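搬工位第二天，先叠衣服

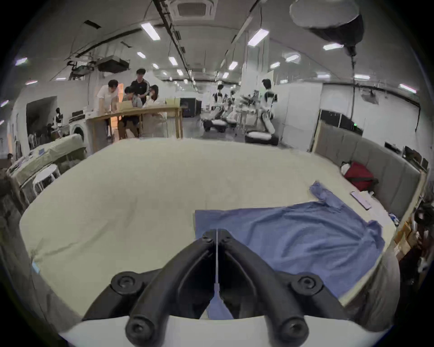 蓝色这件，还没叠。手机和红包先扔桌上了。

2022年10月，又搬了一次。上次是6月，从楼下搬到楼上，这次从这头搬到那头，箱子都懒得拆，反正拆了还得装。

今天本来要写东西的，结果一上午都在弄衣服。放公司的衣服怎么会这么多啊，外套、备用的衬衫、一件不知道哪年Naswood活动发的T恤，L码，我穿着像睡衣。数了一下一共7件。7件！家里衣柜还空着一半呢。

桌子大是真的好。米白色的，摊开一件还剩好多地方，袖子随便甩。家里我都是在床上叠，软塌塌的，叠完一拎就散。硬桌面不一样，手掌从中间往两边推两下，褶子就下去大半，剩下的不管了，穿身上谁看得出来。

我的叠法（很懒的那种）：
扣子扣2颗，最上面一颗，中间一颗，够了。
翻过来，背朝上，袖子往里折，别折太死。
两边往中间收，下摆往上对折，再对折。
完事。

Liên Quan看了说我袖子折反了，应该顺着肩线往下放。试了，确实平一点，但是多一步，我嫌麻烦。她叠的能立起来，我的立不起来，躺着也挺好。

收纳袋是在Lunurside买的，50块一套，大中小都有。小的那个根本装不下衬衫，只能塞袜子和充电线，大的倒是好用，拉链在顺滑。Khang Trương问我要链接，我翻了半天订单没翻到，回头再发吧，别催。

还没弄的：
冬天那件厚外套，得带回家洗
纸箱里面的书和杂物，先放着
红包里的东西要清一清，小票攒了一堆，最大一张1378，看得我心口疼，赶紧塞回去了

下午还有会，衣服叠到一半就得走，剩下的卷一卷先塞袋子里。灰色隔板那边我挺喜欢的，软软的，包靠着不会倒，以后就放那个位子了。

明天记得带衣架，至少带几个。还有湿巾，桌面有点印子，想檫一下。先这样，去开会了。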